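Gellton team opens its kitchen practice software to everyone

January 2, 2025

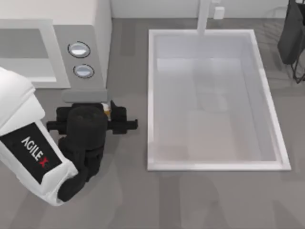

A small software group in Gellton has started the new year by giving away the planning tool it has been building, on and off, through a good many long evenings. The tool is called Casta, and its job is to work out how a robot arm should move through a crowded kitchen bench without bumping the sink, the microwave or its own elbow on the way to wherever it is going.

Liette Doucette, who leads the group, said she had hoped to have it out in October, but the part of the program that checks for collisions kept finding new ways to be overly careful. Put anything near the front of an appliance and the arm would simply refuse to go there — a sensible attitude in some ways, she admitted, though not much use if you would like something picked up.

"It was like having a very polite guest who won't come past the front door," she said. "You're grateful for the manners, but supper is on the table and you'd really like them to come in."

The answer came from Hae-won Ji, who rewrote the way Casta treats the space close to ledges and rims. The old version wrapped every object in the same thick cushion of forbidden air. The new one lets the cushion shrink as the gripper slows down, so the arm can creep into a tight spot at low speed and still keep a generous distance when it is swinging across open counter. Ji tested the change on 409 simulated kitchen layouts, and the planner found a usable path in all but two of them. Both of the stubborn ones had the target wedged in behind a tap, and she is quite cheerful about leaving those for another day.

Everything in this release has been done in simulation, and the group is careful to say so. A rendered countertop has tidy edges and knows exactly where its sink is, and a real one is never so obliging. Dae-han Bae, who looks after the perception side, is working on a companion piece called Woo that will take camera views and estimate where things are, along with how sure it is about each guess. Casta can already read those estimates and will give a wider berth to anything Woo is unsure of, but Bae would like to see them get along for a while longer before he puts his name to it.

The download includes 158 of the test layouts, the collision checker, and a replay viewer that lets you step back through a plan to find the moment it went wrong. Ngân Nông wrote the viewer for her own use and was a little surprised to find the rest of the group wouldn't work without it. She has also written the getting-started guide, which is kindly and patient and assumes you have never planned a robot's path in your life.

Jovita Tapia, who teaches an evening programming class in Fasimholm, had an early copy and plans to use it with her students this term. Her one request was for clearer error messages, and most of those have been added, with the remainder promised in the next update. Bug reports are welcome through the project page, and Doucette says she reads them all, usually with her first coffee.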